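The Prulley rep had left a laminated card on the console that said 30 days, no obligation. Heywood moved it off the armrest and sat down.

She had done 600 of these by hand before she was let near a patient. The rep, a tall man from the Druvwood office, said the practice kit would get trainees there in 253. He didn't say who had worked that out.

“Whenever you're ready,” he said.

She put her forehead to the viewer and closed her fingers. It was ten past four.

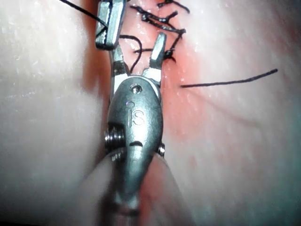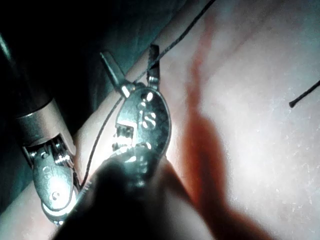
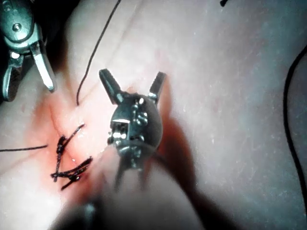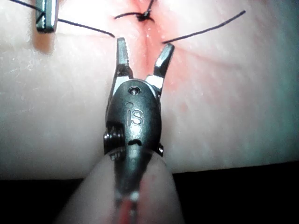

Suturing with two instruments and black thread, from Jordan Heywood's trial of the Prulley kit.

When she sat back her neck was stiff. The rep had stopped talking some time ago and was eating a biscuit over his hand.

“Cifuentes took four consoles,” he said. “Skullwood are thinking about it.”

“What's a new pad cost?”

He told her. She wrote it on the back of the card, then the price of the thread under it, and added the two together – it came to more than she spent on the trainees in May.

“And after the 30 days?”

“I come and collect it. Or I don't.”

She looked at the card again. Then she asked him to put another pad on, and to go and find whoever was on the late shift.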